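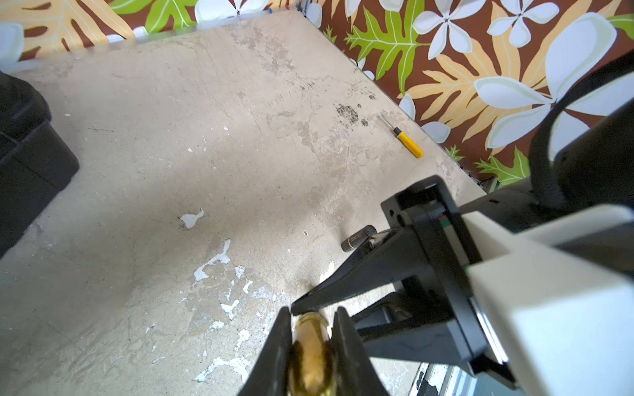
Povby Residents' Forum > Buildings and Workshops > Floors

Topic: Flaking white paint on the concrete floor, Rurent unit

Softic_A
Posted Jul 6, 2022
I should be grateful for members' advice on the concrete floor in the ground-floor workshop. It was painted white by a previous tenant and most of that coating has gone. What remains is lifting in chips, and there is darker staining in the bare concrete, including a patch of dark spots close to the wall with the flowered fabric. The lease requires the floor to be left "clean and sound" when it is next inspected in September. I have a budget of 826 for materials and hire. Is it preferable to repaint, or to remove the remaining paint and leave the concrete bare?
Amra Softić, Unit 12

Dai
I would advise against repainting. Any new coat will hold only as well as the old paint beneath it, and yours is already coming away. Scrape, vacuum, wash with a mild degreaser and allow the floor to dry fully. Please have the old paint tested for lead before any scraping or sanding is done.

M_Todorova
I must disagree with the previous reply. Bare concrete in a working room produces dust without end, and small items dropped on it pick up grit. We ground back the floor in Unit 11 and applied a two-part coating, which remains in good order. Preparation took far longer than painting. I do support the remark about testing.
Mateja Todorova

Dai
Unit 11 is on the upper floor. A ground-floor slab may have damp coming up through it, and a sealed coating would then blister. Tape a square of clear plastic sheet to the concrete, leave it for a few days and look for moisture underneath before purchasing anything.

M_Todorova
That is a fair point and I accept it for the ground floor. My view on dust stands. A breathable dust sealer would be a reasonable middle course, and it would cost considerably less than the coating we used.

Avus
May I raise the matter of the fabric. If it reaches the floor, it should be taken down or pinned up well clear before any washing or grinding begins. The brown ground in prints of that kind can run when wet, and the dark spots beside it ought to be looked at in case they are mould. A stiff brush and a little detergent on one spot will tell you more than we can from here.

Softic_A
Thank you all. The fabric was put up by my predecessor and I am rather fond of the plumeria pattern, so it will be taken down with care. I shall arrange the paint test and the plastic sheet test first. Would one container of sealer be sufficient for nearly 100 square metres?

M_Todorova
No. Old concrete takes in a great deal on the first coat. Consult the coverage figure on the label and allow for two coats.

Dai
Agreed on two coats. Try it in a corner first, as some sealers darken existing stains.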